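Teaching a bench arm to clear a chopping board

Odach is what we call the kitchen rig at the Trultport workshop. It is a run of worktop with a tiled back, fitted out so that members can try home jobs on a robot arm without risking their own kitchens. This page covers the first job most people set up on it: picking something up from one place on the counter and putting it down in another. It assumes you have an arm that already moves under its own software and a gripper that opens and closes on command.

What you need

An arm with a fixed base, a parallel gripper, an emergency stop you can reach from where you stand, a laptop, masking tape, a soft pencil, and a few light things to pick up. You also need a large chopping board. Ours are bamboo with a groove round the edge, and the groove is handy as a border for the work area.

Step 1. Lay out the counter

Put the chopping board down first and leave everything else where it would be in a real kitchen. It is tempting to strip the worktop bare, but a program that only works on a bare worktop has to be written again later. Leave the jars along the back and keep the toaster where it is. Anything made of glass should go well outside the arm's reach, and you should measure that reach with the gripper fully stretched out.

Stand a plate of fruit somewhere higher than the board. The change in height shows up mistakes in your vertical settings early on. 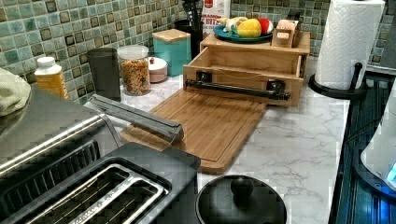 Step 2. Fix the board and set the origin

Run a strip of masking tape along the back edge of the board and press it down hard. If the board creeps, every position you save afterwards is wrong by the same amount, and it can take a whole evening to find out why.

Choose one corner of the board as your origin. Mark it in pencil. Jog the arm to the mark by hand control, at the slowest speed you have, and save the position. Do the same for the opposite corner. Those 2 points, plus the height of the surface, are enough for this job.

Step 3. Find the surface height

Bring the gripper down over the middle of the board with the fingers pointing straight down. Stop when a sheet of paper will just slide under them. Save that height, then add the thickness of the paper if you want to be fussy. Most people don't.

Repeat this near each corner. Worktops are seldom level – ours drops nearly 2 mm from one end of the board to the other – and a stiff arm will not forgive it. If your software allows a tilted work plane, enter the corner heights. If not, use the highest one everywhere and let the fingers close a little above the board at the low end.

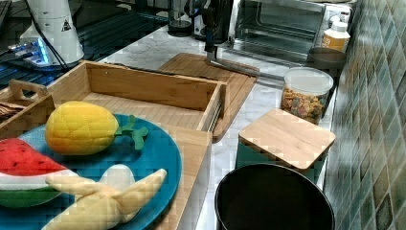

Once the heights are saved, lift the arm clear and send it back to each point from a different direction. Should it land off the pencil mark, check the bolts on the base before you change anything in the program. A loose base is far more common than a bad calibration.

Step 4. Write the pick

Start with something soft. Plush food is good for this, as it squashes instead of shooting across the counter. Approach from directly above, pause, close the gripper, pause again, and lift. I use 1000 milliseconds for both pauses while testing and shorten them at the end.

Turn the wrist through 90 degrees if the fingers foul the rim of the plate. Save the turned position under its own name so that you don't mix the two up.

Step 5. Write the place

Lower to just above the saved surface height, open the fingers, and go straight up before any sideways move. Run it with your hand on the stop. Then move the plate a little, alter the pick position to match, and run it again. Keep any loose cable out of the path between plate and board, and check this again after each change, as a new wrist angle can pull the slack somewhere else.

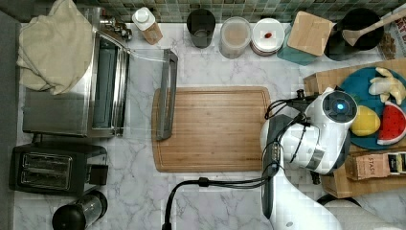 Agathe Vidal writes: I followed this on a Drummond base at home and had trouble at Step 3. My heights changed between morning and evening, by enough to matter. In the end I let the arm run through its moves for a while before measuring, and the readings settled. Would you add that to the page? I also found the paper method hard to judge on my own, so I used a feeler gauge from the Veseo kit.

Yes, a warm-up is worth doing, and I will put it in before Step 2. A feeler gauge is fine too. Enter its thickness as the offset, and keep the fingers off the groove when you measure, or you will get a reading that is too low.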